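Plinholm storage basket with gray handle: my review after four months

5 min read

I bought my first Plinholm basket in March, when I finally decided to do something with the shelves in my small hallway closet. Before this I was keeping everything in paper shopping bags. It is a cheap solution, but after some weeks the bags lose their shape and you never know what is inside. Now I have 3 of the baskets, all the same size, and I think it is enough time to say what is good about them and what is less good.

First, the basic information. The basket is white plastic, rectangular, open on top. The walls have round holes in straight rows. In the front there is an opening for the hand, and the handle is a separate gray piece. I chose this model mostly because of this handle. My old baskets from Calier had only a hole cut into the plastic, and the edge of the hole was sharp. When the basket was full of bottles, it hurt my fingers after one flight of stairs.

The gray handle of the Plinholm is flat and it has a row of tiny dots on the top. It is a small detail, but I feel it every time. My hand does not slide, also when I just washed something and my fingers are still a little wet. The surface is comfortable for short carrying. For long carrying I would like it to be more round, as it is on a suitcase. 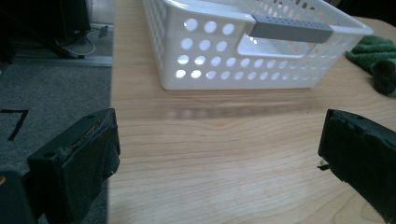 The white basket with its gray handle, with a green microfiber cloth to the right.

I use the first basket for cleaning things: sprays, brushes, a pack of sponges. The second one is for light bulbs, batteries and other small items of the household. The third one is in the kitchen and it holds onions and potatoes. For vegetables I like it the most, the air can go through the holes and I see from outside when the potatoes are almost finished.

For the small items the holes are a weakness. Thin things, for example pencils or cable ties, can stick out from the wall, and then they catch on the next basket when you pull it from the shelf. I solved it with a piece of cardboard on the bottom and one along the front. It does not look so elegant, but it works well. If you want to store only very small things, I would recommend a box with closed walls.

About the strength I have mostly good words. I put into the cleaning basket as many full bottles as can stand in it, and I carried it from the closet to the balcony and back many times. The bottom goes down a little in the middle, this is visible if you look from the side, but nothing has broken. The long walls are softer than the short ones. If you press them from both sides, they move inside, so I would not put a heavy box on top of it.

The upper rim is rounded and I appreciate this very much. I keep two of the baskets on a high shelf and I take them down by the rim, so I notice immediately if an edge is bad. On the Calier I had to remove some leftover plastic with a nail file. On these there was nothing to remove.

Cleaning is easy on the flat parts and slow in the holes. The dust likes to sit there. I put the basket in the bathtub, I use warm water with a drop of dish soap, and an old toothbrush for the holes. After that I dry it with a microfiber cloth. The potatoes leave some soil in the corners, so the kitchen one I wash more often. White plastic shows everything, please count with this. I was afraid it would become yellow near the window, but for now I see no change.

My neighbor has the similar basket from Vovetti. I borrowed it for a weekend to compare. The Vovetti is heavier and the walls are harder, but the handle is made from the same hard plastic as the rest and it is slippery. It also costs more. For a garage I would maybe take the Vovetti. For an apartment I stay with the Plinholm.

I paid 16 dollars for each one in the Beneš household store near my work. It is not the cheapest basket there, and I was standing in front of the shelf quite long before I took it. The store gives 100 days for return if you keep the receipt. I did not need it.

One more thing I would like to have is a lid. I asked in the store and they told me it is not sold for this size. Also a place for a label would be useful, at this moment I tie a small paper tag through one of the holes with a string.

My rating: 4 from 5. I take away one point for the soft long walls and for the missing lid. I plan to buy one more for the bathroom, if they still have the white color.

Oľga Říha
Jul 19, 2024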